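Sturnavik abre la convocatoria de ayudas a la rehabilitación de fachadas y cubiertas en el barrio de Pal

NOTA DE PRENSA
2018-06-11

El plazo de solicitud permanecerá abierto durante todo el mes de junio. Las comunidades de propietarios podrán pedir hasta dos actuaciones por edificio.

La sociedad de vivienda Sturnavik ha abierto la convocatoria de ayudas a la rehabilitación de edificios residenciales en el barrio de Pal. La línea se dirige a comunidades de propietarios y a dueños únicos de inmuebles destinados a vivienda, y cubre obras en fachadas, cubiertas, patios interiores y portales.

El ámbito de la convocatoria comprende 11 manzanas, en las que se contabilizan 1039 viviendas. Quedan incluidos los edificios de las calles interiores del barrio y los que dan a la ronda, que en la edición anterior no podían concurrir. No se admiten solicitudes para locales comerciales independientes, aunque los bajos de un edificio de viviendas sí forman parte de la obra cuando esta afecta a la fachada completa.

Obras que se pueden solicitar

Cada edificio puede presentar un máximo de dos actuaciones, que se tramitan en un mismo expediente. Son subvencionables la reparación de revocos, cornisas y balcones, la sustitución de bajantes, la impermeabilización de cubiertas, el aislamiento térmico por el exterior o por la cámara, el cambio de carpinterías en zonas comunes y la eliminación de escalones en el acceso al portal.

La instalación de ascensor no entra en esta línea y mantiene su propio procedimiento. Tampoco se financian las obras terminadas antes de la publicación de la convocatoria, ni los trabajos de pintura que no vayan acompañados de una reparación del soporte.

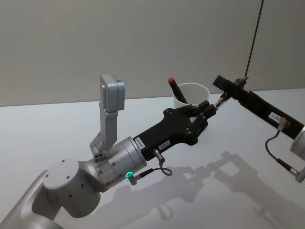 Tiempo de lectura: 3 minutos

Las comunidades deben aportar el acta de la junta en la que se aprobó la obra, el presupuesto desglosado por partidas y el informe de evaluación del edificio. Si el informe está caducado, se aceptará el justificante de haber encargado uno nuevo, siempre que se entregue antes de la resolución. Para las obras de cubierta se pide además un reportaje fotográfico del estado actual y un plano de planta con la zona afectada.

Cuando la actuación incluya andamios sobre la acera, la licencia de ocupación se solicita aparte. Sturnavik remitirá a cada comunidad el modelo correspondiente junto con el acuse de recibo de la solicitud.

Criterios de valoración

Las solicitudes se ordenarán por puntuación. El criterio con más peso es el estado de conservación del inmueble, seguido de la mejora energética prevista y de la existencia de barreras en el acceso. En caso de empate tendrá preferencia el edificio más antiguo. Los expedientes que queden sin crédito pasarán a una lista de reserva y podrán atenderse con las renuncias que se produzcan, sin necesidad de presentar de nuevo la documentación.

El pago se realizará en 3 plazos: el primero al acreditar el inicio de la obra, el segundo con la certificación de la mitad de los trabajos y el último tras la visita final de comprobación. Las comunidades que necesiten cambiar de empresa constructora una vez concedida la ayuda tendrán que comunicarlo por escrito antes de firmar el nuevo contrato.

Programa Cada

La convocatoria forma parte del programa Cada, con el que Sturnavik agrupa sus líneas de mantenimiento del parque residencial. Dentro del mismo programa se atienden las consultas sobre humedades y se tramita el servicio de mediación entre comunidades que comparten patio o medianera, que es gratuito y puede utilizarse aunque no se pida la ayuda.

La revisión técnica de los expedientes corresponde a Draltico, que realizará las visitas previas a los edificios. Las visitas se concertarán con la presidencia o la administración de cada finca. Es necesario que haya acceso a la cubierta y al cuarto de contadores, y que asista una persona autorizada por la comunidad.

Presentación de solicitudes

Los impresos están disponibles en la oficina de Sturnavik en Pal y en su página web. Pueden entregarse en papel o por vía electrónica. Las administraciones de fincas que gestionen varios edificios deberán presentar un expediente por cada uno de ellos, con su numeración y su índice de documentos.

La oficina atiende por las mañanas, de lunes a viernes, sin cita previa. Para resolver dudas sobre el informe de evaluación sí es preciso pedir hora.

Contacto para medios: Sturnavik, área de comunicación, oficina de Pal.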